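Jan 14, 2019 – dye notebook, Beltgate shop

Back at the madder after the break. The Oletti wool sat in the alum bath overnight and I pulled it this morning, squeezed it out and did NOT rinse, which I know we argued about before the holidays. I'm going with no rinse for the whole Trellard order so at least we're consistent, and if the shade drifts we can blame the water like everybody else does.

Batch is 900 g dry weight. Alum at 10 percent, so 90 g, plus a bit of cream of tartar (I eyeballed it, sorry, will weigh it next time). The Fragkou madder is the coarse grind, not the powder. It wants a long soak before it gives up anything good, so I put it in a mesh bag in cold water last night too. Smelled like wet hay and pencil shavings when I opened the lid. Love it.

Heating notes: brought the pot up really slowly this time. Held at 46 C for the first hour, then crept up from there, and never let it get near a simmer. Last time I got impatient and ended up with that brick brown that looks like an old flowerpot. This one is so much closer to the sample card! Still leaning orange when wet, but the madder always does that to me and then settles down when it dries.

Added a pinch of chalk halfway through. The tap water here is softer than at the old place and I think that explains a lot of the sad pinks from the fall. If anybody has the hardness strips, please put them back in the drawer with the pH paper, I looked everywhere.

Skeins 1 and 2 came out after two hours, the rest stayed in to cool with the pot. There's a lighter patch on one of the early ones where the tie was too tight. My fault – figure-eight ties, loose, I've written it on the wall now. It can go in the exhaust bath with the odds and ends.

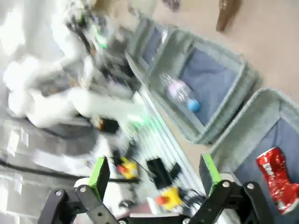
Green finger pads up close, white arm behind, very blurry.

To do before the next pot:
clean the big steel pot (ring of madder sludge at the waterline)
order more alum, we're down to the bottom of the tub
cut swatches for the light test, half under foil, in the south window until February
try the exhaust bath on the gray yarn, no extra mordant

Also wondering if an iron dip would pull the orange down a little more. Only a tiny one, in a separate bucket, with separate gloves. I'm not getting iron in the good pot again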